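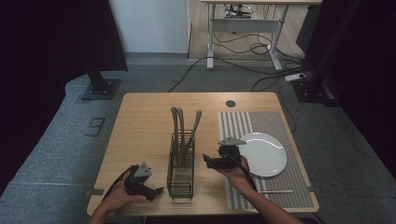 What does Olaneo teach?
Setting the table, mostly. We run short courses in laying a place, stocking a utensil holder and putting everything back afterward, for people who were never shown how and are tired of faking it at their in-laws'.

Who we are
Lovely Salazar started Olaneo in August with 12 plates and a firm opinion about which way a knife should face. Dexter Malabanan joined soon after to handle bookings, and stayed to argue about placemats. (He likes stripes. Lovely came around – eventually.) There are still only 2 of us, and we both wash up.

How a class goes
You start with a placemat, a plate and a wire basket of utensils. By the end you've laid the same place so many times that your hands do it while you talk. We have taught 400 people so far. Most of them could already cook, some of them very well, and were serving it next to a fork lying wherever it fell.

We teach on plain wooden tabletops and skip the tablecloth. It hides crumbs, and we'd like you to meet your crumbs.
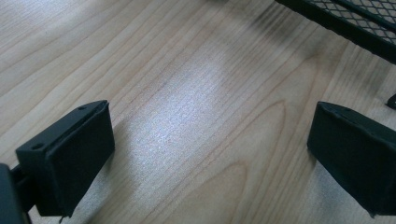
Where to find us
Classes are held at our room in Hughes. Bring sleeves that roll up. Private groups are welcome, and so are families, provided everyone agrees in advance to lose the knife argument to Lovely.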